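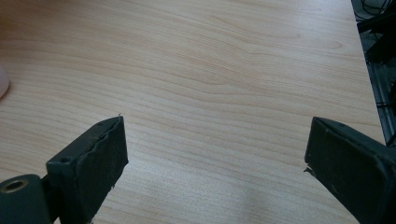 Gripper fingers over the work table, Kisar project, April

Work this quarter was on putting small goods away, the chore Bovville asked us to try first. Waraporn Khunthong ran 30 sessions by hand to collect training data.

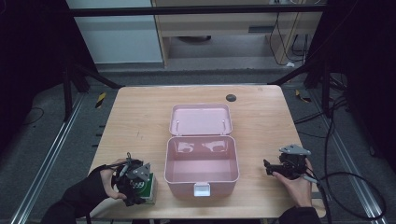 Whether a machine can do this without help is still open. Packing looks simple, but a lidded box adds steps. With the lid standing open behind the base, as on the pink one, the arm has to come in from the front or side. Eren managed 12 of 25 unaided tries - most misses came at the pickup.

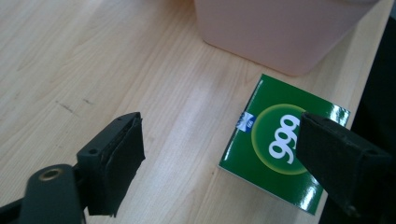 Closing the lid is further off and we do not expect it before the next report. Spending is on plan. We ask that Wevico extend the loan of the second arm.

Birutė Hunt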